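How to Test a Robot Hand on Picking Up the Living Room Floor

Posted 9/26/22 by Noura Daher

People keep asking me whether a robot can tidy a house yet. My short answer is "sort of, on a good day, with you standing right there." The longer answer is this page! It's the floor pickup test we run at Kirkenari, and you can copy it with whatever arm and hand you've got (even a borrowed one, even an old one).

What you need

A robot hand with fingers that bend, an arm to hang it on, a patch of carpet, and a bag of household stuff. Mine has socks, a TV remote, a wooden spoon, a dish towel and one very sad tennis ball. Keep your stop button where you can slap it without looking.

Step 1: Dress the hand

I like a knit cover over the palm and back. Carpet fuzz gets into everything, and lint in a joint will ruin your afternoon. Leave the fingertips bare, though. They need to grip, and fabric slides all over the place. Pull the cover down snug and then bend every finger all the way, slowly, to check that nothing pinches.

Step 2: Park it over the carpet

Bring the hand down with the fingertips pointing at the floor and stop before they touch. I go slower here than I think I need to. My friend Ruba Tannous goes even slower, and she has never once bent a finger, so maybe listen to her. Look at the row from the side and see that the pads can reach the floor without the knuckles getting there first.

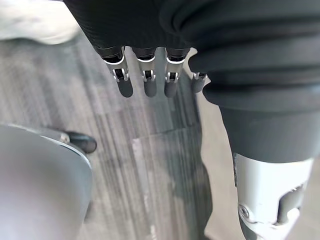

Step 3: Start with the sock

A balled-up sock is the friendliest thing in the bag. Put it straight under the fingers, lower, close, lift. If it drops, lower a tiny bit more and go again. Then try the sock flat, and this is where my mood usually changes (flat fabric on carpet is hard, hard, hard).

Step 4: Work up to the remote

Thin, stiff things want two fingers on one long side and something pushing back from the other. Expect it to skate away from you. Our best run in January got 46 pickups before I had to step in, and most of those were socks.

So, can it do the chore?

With a person watching, it can clear a small patch of floor. I wouldn't leave it alone with a rug and a phone charger. If you run this yourself, write down what you had to rescue, and send it to me. I'm collecting cable stories for the next page.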